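Wiki > Around the House > Tableware > Plastic cup

Plastic cup

A plastic cup is a small drinking vessel molded from plastic, with an open mouth, straight or tapered sides and a closed base. I've been looking after this entry for a while now (Soo-ah Moon wrote the original stub, all 441 words of it), and it keeps growing because people have a lot to say about cups!

Shape and parts

Most of the ones you meet at home are a bit wider at the mouth than at the base. That taper lets them stack, and it also helps the cup slide out of the mold at the factory. The rim is usually thickened or rolled so it feels nice on the lip. Some have a handle, plenty don't, and the little ones made for kids tend to come in soft colors - mint, peach, pale yellow.

Sizes

There's no single standard. My own everyday ones hold 375 milliliters, which is a big drink of water, and the bathroom ones are far smaller. Wekar and Domside both sell nesting sets, and I've mixed the two in my cupboard with only a little jamming. If two cups do stick, run warm water over the outer one and twist.

On the floor

Plastic cups bounce, and that's half the reason families buy them. A tapered cup on its side doesn't roll straight, either. It swings around in a curve toward its narrow end, so look off to the side of where it fell (under the couch, in my house).
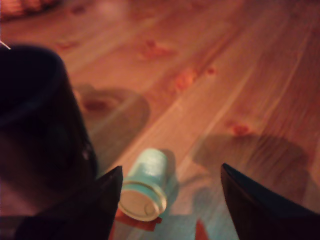
Page last changed: Fri 19 July

A light teal cup with a cream-white inside, lying on its side on floorboards. The ring around the rim is the thickened edge I mentioned earlier.

Two-color cups like this are a favorite of mine, and a pale inside makes it easy to spot a tea stain. Ha-neul Nam swears by baking soda paste for those, left on for a few minutes and wiped off with a soft cloth. I've tried it and it works fine, though skip the scouring pad - scratches hold on to stains.

See also: Tumbler, Beaker, Stacking cups, Bathroom cup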